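Teaching by Showing — notes for the Thursday session

Last updated: February

Hello again. Last week we did the theory, and I know it felt a bit dry, so today you get your hands on the arm. We're doing it two ways: first by holding the arm and moving it yourself, then with the Altix handset from the other side of the room. Please read these notes before you come down, as they're short and I'd like us to start at ten past.

1. Moving it by hand

Put the arm in free mode and take hold of it above the wrist, never by the fingers. It will feel heavier than you expect for the first minute or so. Go slowly, and don't worry about being graceful — the robot copies everything, including the bit where you dither. If you dither a lot, bin that run and do another. I threw away my first 2 without a second thought.

Keep your other hand well out of the way of the wrist camera. When the finished robot is working alone there won't be a hand in view, so we don't want it learning that there should be one.

2. Driving it with the handset

Most people find this harder, and I still do! You've lost your sense of touch, so you're relying on your eyes, and the wrist view takes some getting used to. Things on the far side of the cloth look a good deal closer together than they are. I tell everyone to spend their first go just travelling about with the fingers open, picking up nothing.

Then try the cube. Come across the cloth first, line the fingers up with two opposite sides, and only then go down. Squeeze, wait a beat, lift.
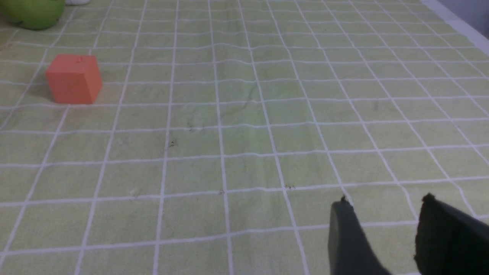
3. What the wrist camera gives you

At a starting position like this one, the orange cube is a long way over to the left of the fingers and the green apple is further off still, only half in view. The grid on the cloth is a real help with judging the trip, though it does wobble wherever the fabric is wrinkled, so don't treat it as a ruler.

Have a think about this for the discussion: if every run you record sets off from the same spot, what has the robot learnt about cubes, and what has it only learnt about that spot?

4. How many runs?

Between us we're after 100 good ones. Last year's group recorded 596 and kept nearly all of them, bad ones included, and the Plundwood write-up (in your reading pack, page 109) goes into why that caused trouble. Move the cube between runs. Turn it a little too.

Save your runs in the Prolby folder under your own initials. Questions to me before the session, or catch me at the end.

Morven Gourlay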